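Markuswood Will Take Your Dead Cables Now, and the Little Boxes Too

Residents of Markuswood who have been keeping a drawer of mystery cords "just in case" will have somewhere to take them this May. The town library is setting up a cable swap in its downstairs meeting room, open mornings from 9:30 until noon, and the rules are generous. Bring whatever you have. Take whatever fits.

The swap is the work of Simin Babaei, who runs the library's front desk and has spent two years politely accepting shopping bags of cords through the book return. She finally asked for a room and 3 shelving units, and got the room.

Top of her wish list are network cables and the small black boxes they plug into, which people tend to inherit with a house and never dare unplug.

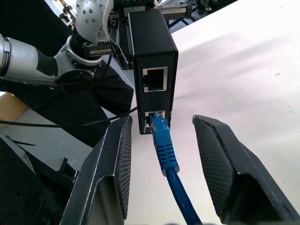

A blue network cable in the lower port; the upper one is free.

"Everybody has one of these behind the couch," Babaei said. "They don't know what it does. They know that if they touch it, somebody upstairs will yell."

The library's last electronics drive, held in the parking lot, brought in more than 2,000 items, of which 900 were phone chargers. Babaei would like it known that the library now has enough phone chargers. Those will still be accepted, she said, in the way that zucchini is accepted in August.

Anything left over goes to Devarum, the recycling outfit out on the county road, which will pick up at the end of the month. Old batteries, microwaves and anything that leaks should go straight there. So should printers, a subject on which Babaei declined to elaborate.

Visitors are asked to untangle their cords before arriving, or at least to make a start. Power supplies should come with the thing they power, if that thing can be found. A strip of masking tape with a word or two on it ("router, worked fine," for instance) will save a good deal of squinting at the sorting table. Labels reading "???" have been received before and were not as helpful as their authors may have hoped. 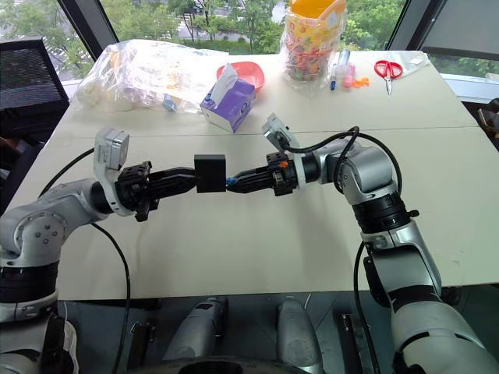 Dwight Gill thinks the tape ought to be mandatory. He brought home a box from the parking lot drive that looked exactly like the one he needed, he said, and it sat on his desk for two months before he worked out that it belonged to a different system altogether. He plans to bring it back, labeled, and to look for the right one while he is there.

No sign-up is needed for the swap. Use the side entrance, as the front stairs are still being repaired, and ask at the desk if you need the elevator.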